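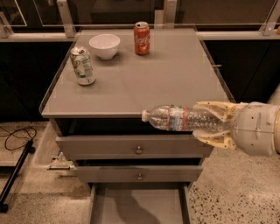 Gray top with raised lip, shown with a white bowl and two drink cans.

Mastari Side Cabinet, Gray
by Gisix

We have been selling small furniture out of our Kivusthorpe shop for longer than I care to admit, and the Mastari is the piece I end up talking about most (ask anyone who has come in for a lamp and gone home with a cabinet!). It's a simple gray cabinet with a flat top and a little raised lip, and it seems to find a home in every kind of room: beside the couch, at the end of a hallway, next to the bed in a guest room that never had quite enough places to put things down.

My own one lives by the back door, where it catches the mail, the dog leash and whatever the kids have carried in from the yard. Hendrik Geerts, who drew up the Mastari for Gisix, told me he wanted something his mother could wipe down with one swipe of a damp cloth, and I think he got there. Please skip the scouring pads, though. A drop of dish soap is plenty, even for sticky soda rings.

Your cabinet comes flat in one box, with 3 bags of hardware, a hex key and a printed guide. Set aside part of an evening, put some music on, and lay a blanket down first so you don't scuff the panels or your floor. If you get stuck on the drawer runners, call the shop and ask for Kwok-wai Chung, who has put together more of these than the rest of us combined and is very patient on the phone.

Details
Color: gray
Drawers: 3, stacked
Box weight: 41 lb
Price: $200
Matching piece: Claeys bench, sold separately

Delivery
Local orders placed by noon on Friday go out on the next van run. Farther away, we ship by ground freight and will email you when the box leaves us. The next batch arrives in March, and you're welcome to reserve one now with no deposit.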